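Flusent Opens Orders for Two-Arm Tabletop Kit

9/30/26

Flusent has opened orders for the Bidow, a two-arm tabletop robot kit intended for schools, small laboratories and training centers that teach the handling of everyday objects. The company began a limited release in February and has now made the kit available to all buyers in the United States and Canada.

The Bidow is sold as a set of parts with a printed assembly guide. It includes two arms, two grippers with two fingers each, a camera for each wrist, a mounting rail and the software needed to move the arms and record what they do. A laptop is not included. Buyers may also order the arms fully assembled, at added cost and with a longer wait for delivery.

According to Flusent, the kit was planned for household items of mixed shape and weight, including bottles, tubes, food containers, cups and small hand tools. The company states that many low-cost arms now in classrooms were built to move blocks or other simple parts, and that teachers asked for a system that could be used with goods bought at an ordinary store.

The fingers of the Bidow gripper are narrow at the tip so that they can take hold of a thin edge, such as the rim of a lid. Flusent describes edge gripping as one of the hardest tasks in the beginner course supplied with the kit. Students are asked to approach the edge from several directions and to adjust the closing force in small steps before trying to lift.
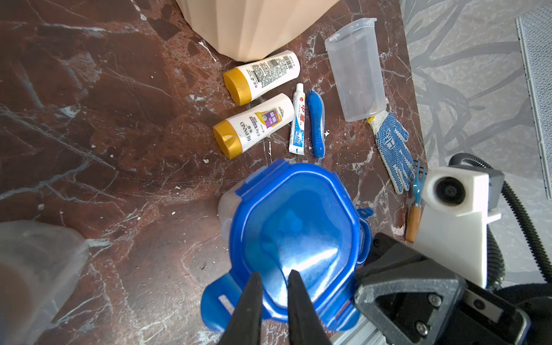

A two-finger gripper at the rim of a blue container lid, with bottles, a cup, a glove and a garden fork also on the marble surface.

The beginner course has 4 units. The first covers assembly and safety, the second covers moving a single arm by hand control, and the third covers picking up and setting down objects. The last unit brings in the second arm and asks students to complete tasks that need both, such as steadying a container while its lid is removed. Each unit comes with a teacher guide and a set of printed work sheets. The full course can be completed in one school term, or in a shorter period when the arms are supplied assembled.

Recording is part of the course from the second unit onward. Each attempt is saved with the camera views and the position of every joint. Students can play the attempt back, mark the point at which it went wrong and try again with a change in speed, height or angle. Files are kept on the buyer's own computer. Flusent states that no recording is sent to the company unless the buyer chooses to share it when asking for technical help.

The Iltent Training Center, which received kits during the limited release, has published a short review based on classroom use. Its students made 491 recorded attempts at picking up household objects, of which 269 were marked as successful by the instructors. The center reported that most failed attempts took place in the first days of the course and that bottles lying on their sides gave the most trouble, as they tended to roll when touched by one finger before the other.

The review found the assembly guide clear and the spare parts well labeled. It raised two concerns. The cable on the wrist camera must be routed with care, or it can limit how far the arm is able to turn. The printed camera mount also loosened in daily use and had to be tightened at the start of each class. The center further advised buyers to set aside a table that can remain in place, as moving the rail means that the arms must be aligned again.

Flusent has responded to both points. Kits shipped under the current order period include a longer cable cover and a revised mount with deeper screw holes. Schools that took part in the limited release may request the new parts at no charge through the end of the school year.

Repairs and replacement parts in both countries will be handled by Sheikh Technical Supply, which already serves a number of public school districts. The firm will stock fingers, cables, mounts and motors, and will offer a telephone help line during school hours. Under the service plan, a failed arm may be exchanged for a working one while repairs are made. The plan is optional and may be added at any time during the first year after purchase.

The company has set aside 300 kits for the first order period. Schools and public training centers will be served first, followed by private laboratories and individual buyers. Orders are filled in the order received within each group. A purchase order from a school or district is accepted in place of advance payment.

Buyers are advised that the Bidow is a teaching product and is not approved for factory use, food preparation or the care of patients. An adult must be present whenever the arms are under power, and the stop switch must be kept within reach of the person running the session. Loose clothing and long hair should be kept clear of the joints.

Flusent plans to release a second course for advanced students, covering the use of recorded attempts to train a control program. Owners of the current kit will be able to use the course without new hardware. No release date has been set.

Order forms, the full parts list and a sample unit from the beginner course are available from Flusent and from Sheikh Technical Supply. Questions about school purchase orders should be directed to the Flusent education sales office.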